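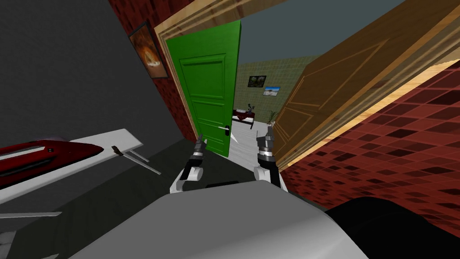 Deisy Ríos told me I'd be back on the coffee maker inside a month, because cold-brewed yerba mate tastes like a wet lawn and no fancy bottle was going to fix it. She may be right about the lawn! I happen to like the lawn. But the month came and went, and the Toltora cold infuser is still in my fridge door every single night, so I owe it a proper write-up.

First, what I wanted. I get jittery on coffee after lunch, and hot mate out of a gourd is lovely but it's a whole ritual (thermos, straw, refilling every few minutes) and I can't do that at work. Cold brewing pulls the flavor out slowly, and to my tongue it comes out a lot less bitter. I still get a lift from it, just a gentler one. Mate does have caffeine, so if you're sensitive, or pregnant, or on medication, ask your doctor before you start drinking it by the quart like I do.

The Toltora is a plain infuser bottle with a long mesh basket that screws into the lid. That basket is the reason to buy it. I had a Citier before this one, and its mesh was so coarse that the last third of every bottle was green sludge – fine for whole-leaf tea, hopeless for mate, which is full of dust. With the Toltora I get a little powder at the very bottom and that's it.

My recipe, after plenty of fiddling: 2 heaping tablespoons of leaf, cold water to the line, a strip of lemon peel, overnight in the fridge. I use Prolelholm unsmoked, which comes in a 530 gram bag and lasts me ages. The smoked kind was too much cold, a bit like drinking a campfire. Fresh mint is wonderful in it. Dried mint I'd skip.

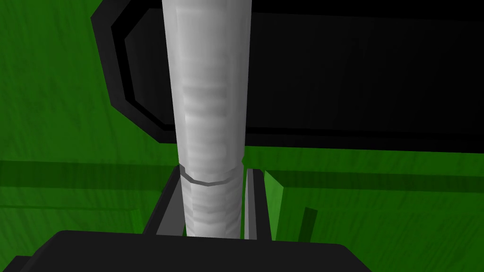
Cleaning is easy enough if you do it right away. Leave the leaves in over a weekend (yes, I did) and you'll be picking at the mesh with a toothbrush. The lid gasket holds on to smells too, so I pull it out and soak it in water with a spoonful of baking soda, and it comes back fresh.

Gripes? The lid takes a real twist to open, and Kobina Quartey, who shares my fridge shelf, had to run it under warm water once. The fill line is printed so faintly that I went over it with a marker. And it doesn't come with a spare gasket, which seems stingy when the cheaper Su bottle does.

I've also tried it with hibiscus (gorgeous color, needs honey), plain green tea (take the basket out after four hours or it turns sharp) and sliced ginger, which was weak no matter how long I left it. Ginger wants hot water first.

So yes, a very happy thumbs up from me, and I'm buying a second one so there's always a bottle ready while the other is steeping. If anyone has a good cold recipe for rooibos, please put it in the comments, mine keeps coming out thin.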